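Moving a Hand Folding Job to a Robot Cell: Steps for the Shift Lead

This page covers the changeover at one folding table, from manual work to a taught robot, using the Trudwood cell and the Jerard scheduler. Electrical setup is in the Wavlow install guide.

1. Write down the manual job first
Have the person who does the work perform it at normal pace for one full batch of 50 pieces. Record which edge is picked up first, where the fingers go, and what is done with a bad piece. Ask before you write. Folders often skip steps on the paper instruction and have done so for years.

2. Split the tasks
Mark each step R (robot), H (human) or S (shared). At the Ankrah site, sorting and stain checks stayed H. Picking and stacking went to R. Anything marked S needs a stop button within reach of the person's usual position.

3. Teach with the hand-held gripper
The folder does the teaching, two sessions per product. Keep both fingers open on approach and close only when the cloth is between them. Repeat from several starting positions. Discard any run where the cloth was dragged.

Record the bare table as well as the table with a folded cloth on it. Printed cloths go in the same set as plain ones. 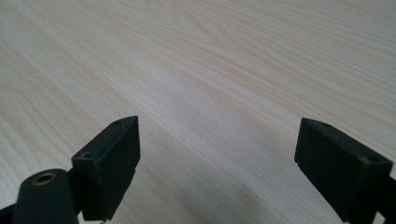
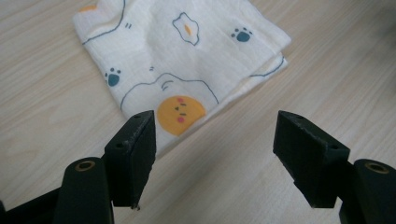 4. Reassign the hours
A trained cell at Ankrah handles 744 pieces per shift with one person attending. Enter the freed hours in Jerard under a named task before go-live. Blank hours get filled by whichever line is short that day, and the folder ends up with no fixed station. Rawan Saliba, shift lead at Ankrah, moved hers to inspection and kept their pay grade unchanged. Confirm the grade in writing.

5. Run side by side
Keep the manual table staffed for 7 working days. The attendant logs each stop with a time and a cause. "Misgrip" is not a cause; write what the cloth was doing. Review the log with the folders present.

6. Handover
Remove the old paper instruction from the table. The new one lists the H and S steps only. Retraining requests go to the shift lead, and the next review of the task split is in June.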